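Bunbridge Lost Socks and Other Words

A word list of household talk, README, last touched 2019-07-22

Hello! If you've ended up in this folder you were probably after the spreadsheet, so go and open words.csv and come back when something puzzles you. The rest of this file is me explaining what's in it, with a few grumbles.

I've been collecting the words people use at home for chores and the bits and pieces that go with them -- what your gran called the cupboard under the stairs, what you shout when the bin needs taking out, that sort of thing. It began as a notebook in Bunbridge and then my cousins in Farkingate got hold of it and sent me pages and pages (thank you, and please write more neatly). There are 1371 entries now, from 643 people. Some people sent one word and some sent their whole childhood.

What's in the columns

word: spelled the way the sender spelled it. I don't tidy these up, so you'll find "skwidge" and "squidge" sitting apart.
meaning: in my words, unless theirs were better.
place: Bunbridge, Farkingate, Clornus or "elsewhere". Clornus is the village, with the outlying farms lumped in.
room: kitchen, wash, stairs, yard or any.
age: the sender's age band, 1 to 5, with 5 the oldest. Blank means they'd rather not say.
note: whatever didn't fit.
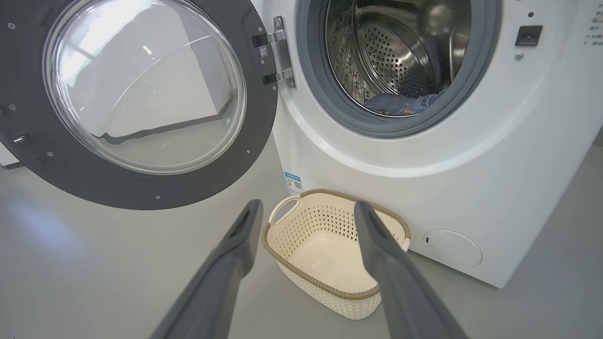 The place column is the one I get asked about most. It means where the sender grew up, and that isn't always where they live now. I changed my mind on this in May and went back through the lot, so if you have an older copy please bin it, the places in there are a muddle.

The wash words are my favourites by a mile. "Slopping day" turns up all over Clornus and hardly anywhere else, and there's a lovely split between people who "peg out" and people who "hang up" that runs more or less along the river. Don't make too much of it, though! I asked far more people on our side of the water, and most of them were over sixty.

Things I know are wrong

The kitchen entries have duplicates where somebody's capital letters got in the way. A few meanings are cut short at the old character limit, and I'm retyping them from the notebook as I find them. The yard words are thin because I didn't think to ask for them until late on.

Svetozár Bednárik wrote the little script that sorts everything by place, and he also fixed the accents, which had all turned to question marks. If the script falls over, check that your file is saved as UTF-8 before you write to either of us.

Using it

Help yourself for teaching, crosswords, family quizzes, whatever you like. Please say it came from the Bunbridge list, and please don't try to work out who sent what. I took the names off, but it's a small town and people talk.

I'd love to get to 4000 entries one day, so new words are very welcome. Put them in new_words.txt, one to a line, with the place after a comma.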